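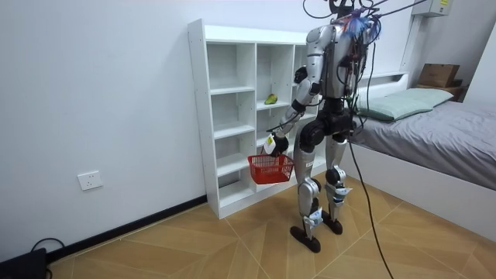

Stovix and Tratdale Put Grippers to the Test in a Household Fetch Trial

TRATDALE, 4/27/25 – Stovix, a robotics test lab in Tratdale, has finished the first round of a side-by-side trial of grippers for humanoid robots, and the team is very happy with what it has learned so far. The trial compares two gripper types and two controllers on one plain errand: pick up a shopping basket by the handle, carry it to a shelf, and deal with whatever is on the shelf.

The work was done on a full-size walking humanoid at the lab's furnished test room. Over 11 days the team logged nearly 400 attempts. Each attempt used the same cube bookshelf, the same small plastic basket and the same set of toy groceries, placed in a different compartment each time.

"We picked a basket on purpose, and it was a great choice," said Daiane Leite, who leads the trial. "A box sits still in your hand. A basket swings, it turns on its handle, it bumps the shelf, and all of that goes straight back into the wrist. You find out very quickly what a gripper is good at!"

The first gripper, built in-house, closes two stiff fingers in parallel. The second, from the small hardware firm Penner, has softer finger pads and a wider opening. Both were mounted on the same arm and run at the same closing speed. Each was then tried with the lab's standard position controller and with a newer force-based controller called Romo, written by Prodromos Fragkou and Idun Tveit.

The stiff fingers did well on the handle. They held it firmly while the robot walked and turned, and the handle rarely crept toward the fingertips. They were less happy with round items, which tended to roll toward the back of a compartment when one finger touched first. The Penner pads were the other way around – excellent on the toy fruit and vegetables, a little loose on the handle once the basket began to swing.

Romo made a clear difference with both. With the standard controller, the arm tried to hold its exact position when the basket touched the shelf, and the whole upper body had to absorb the bump. With Romo, the arm gives way slightly and settles again. Fragkou said the effect was easy to spot even without the logs.

"I was watching the feet," he said. "When the arm is relaxed about contact, the legs have much less to do. We had hoped for that, but I was still grinning when I saw it."

The team also changed its shelf plan partway through. The lowest compartments proved hard for either gripper, mostly down to the forearm angle, so they were given their own set of attempts and are reported separately. The middle rows make up 300 of the attempts and are the fairest place to compare the two designs.

There is plenty left to do. All attempts in this round were made with an empty basket at the start, and the robot was tethered throughout. Cable drag on turns showed up in the data more often than expected, and Mathias Gasser, who looks after the test room, is trying a different routing before the next round. Finger wear was not measured at all. Neither gripper has yet been tried on glass, paper bags or anything wet.

"People ask me which gripper won, and I keep telling them to ask me which job," said Tveit. "If I had to carry things all day I'd take the stiff one. For picking things off a shelf I'd take the soft pads, no question. What I'd really like is the soft pads with a notch for the handle, and we've already sketched one."

Round two starts in June. It will add the notched finger design, a loaded basket, and a wrist camera, so that the team can compare grasps planned from a head view with grasps planned from close up. The bookshelf stays, and so does the basket.

Stovix will share its attempt logs, shelf layouts and controller settings with other labs on request. Groups that would like their own gripper included in round two are welcome to get in touch; the hand needs to fit the lab's standard wrist plate and run from the arm's own power supply.

Contact:
Chrysanthi Moschos
Press and Partnerships, Stovix
Tratdale office, extension 2103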